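Keeping Plastic Bags, and Other Things I Learned From My Aunt

02/09/2019
By Nerea Vallejo

Filed under: Home, Family, Small Habits
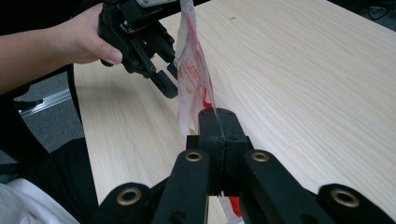

My aunt Estíbaliz never threw a plastic bag away in her life. She lived in a two-room apartment over a shoe repair place, and the drawer next to the stove was so full of bags that you had to push them down with one hand while you closed it with the other. A see-through bag with red printing on it was the best kind, in her opinion, because you could tell what you had put in it without opening it. The plain white ones were for trash. The thick ones from clothing stores were for shoes, and she had a separate place for those behind the bathroom door.

I moved in with her for 8 months when I was finishing school. I had one suitcase and a lamp. She gave me half of the closet and a list of things I was not supposed to do, and most of the list was about waste. Don't run the tap while you soap the dishes. Don't peel a carrot if it can be scrubbed. Bread that has gone hard goes in the blue bowl.

At the time it annoyed me. I came from a house where things were bought, used and tossed, and I thought she was poor and didn't want to say so. She wasn't poor. She had worked in the office at Girnetti for most of her life, doing payroll, and she had a pension and money in the bank. She just didn't like to buy a thing twice.

She died in May and I was the one who cleared the apartment. My cousins offered to come but they have small children and live far away, so I took time off and did it alone. I thought it would take a weekend. There were 200 glass jars in the hall closet, all washed, with the lids stored separately by size. I know the number because she had written it on a piece of tape on the shelf.

Most of the furniture went to Vidal, a secondhand shop near the station. They took the table, the bed frames and the good armchair and paid me less than I wanted. They didn't take the jars. I put a note in the entrance of the building and a woman from the fourth floor who makes jam came down for a good part of them. She came back for more the next morning with a shopping cart.

I kept the blue bowl, her sewing scissors, a wool coat that needs a new lining, and the contents of the bag drawer. I don't have a good reason for that last one. I folded them the way she did, lengthwise and then into a triangle, and it took me a whole evening with the radio on.

Since then I have been trying to use up what I have before I buy anything. I'm not strict about it. I still order takeout too often and I bought two pairs of boots this winter when one would have done. But I have stopped buying freezer bags and paper towels, and I cook the green part of the leeks now. Soup, mostly. She put a cheese rind in hers and took it out before serving, and mine still doesn't taste the same. I think she used more salt than she admitted.

The coat is at the tailor. He wants me to choose between a gray lining and a dark red one, and I have to call him back before he closes tonight.

Recent posts
A Weekend in Buvance Without a Car
Why I Stopped Writing for Wominness
Leek Soup, Second Attempt
What to Do With Hard Bread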